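Home | Tickets | Knowledge base | Contact

We use cookies to keep you signed in. Accept | Settings

Ticket 1575: Marks on white desk, Benau room
Opened: 2018-02-23
Raised by: Apinya Prasertsri
Status: Open

Faint grey marks and smudges on the top of the large white desk. Wiped twice with a damp cloth, no change. Tried Taltow cream on a small patch at the back and left it for 7 minutes. Slightly lighter, still there. Not used on the rest.

Please leave the papers and the dark book in their pile, they are needed in March.
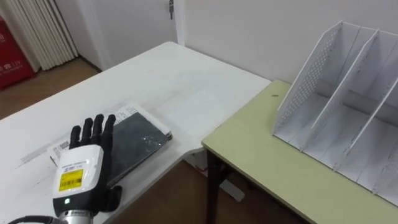
Desk top with book and papers, before second clean.

Next step: melamine sponge, light pressure.

Comments (2)

Yip: Go easy with the sponge, it dulled ours.

Visix desk: Try washing-up liquid first.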